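Project report: what we bought, what we should have bought

I'll say up front that most of this project was shopping. Our group (me, Haziq Menon and Matilde Tavares) signed up to plan a small teaching-by-hand setup for the Trornudham lab, and I figured we'd be spending our evenings with training runs. Instead I can now tell you the shipping terms of every bushing seller who'll answer a student's email!

The job, from our supervisor Gudrun Hellwig, was to put together an equipment list for hand-held grippers that a person carries through a task while the camera records, plus one arm that would later do the same tasks. Our ceiling was 3,000 for the hand-held side. The arm comes out of another pot, so I'm leaving it out here except where it messed up our numbers (and it did).

First quote

We sent the same list to two suppliers, Droro and Brullov. Droro came back at 3,925 for 3 complete grippers with cameras, spare fingers and a case. Very nice case. Way over. Brullov wouldn't sell complete units at all, only the linkage kits, and wanted us to source cameras ourselves. Matilde made a spreadsheet with both options side by side and I added a column called "stuff we forgot", which ended up longer than anything else on the sheet.

The biggest thing in that column was wear parts. You budget for the gripper and the camera, and then the bits that touch objects all day get one sad line at the bottom. Lutz Stöcker, who runs the workshop, told us to go squeeze things for an afternoon before sending any order. So we did.

We started with thin flat stuff, on the theory that if the fingers close badly anywhere, a flat strip will show it. The glossy green strip was my favorite to work with – it's so bright that you can tell right away which way it's leaning in the jaws, and the white lettering gives you something to watch if it starts to slide.

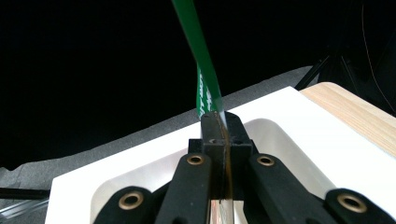

What the afternoon changed

Three things moved on the list. Finger linings went from one spare set to a set per gripper plus two extra, and Haziq found a sheet material we can cut ourselves, so that's cheaper than buying them shaped. Bushings got their own line. And we added a modest amount for test objects, trays included, which I'd assumed we could just scrounge from the kitchen (Gudrun said no, pretty firmly).

We also dropped the case. I still miss the case.

Where the money went

We ended up with the Brullov kits and cameras from Arai, and set 700 aside for wear parts and replacements. The remainder covers kits, cameras, mounts and cables, and it fits under the ceiling as long as we build everything ourselves. Lutz signed off on the workshop hours in December, so assembly doesn't cost the project anything except our free time.

Still open: the Arai cameras need a mount that the arm can use too, and the arm people haven't picked a flange yet. Matilde is chasing them. I've left the mount line as an estimate on the sheet and marked it yellow until she hears back.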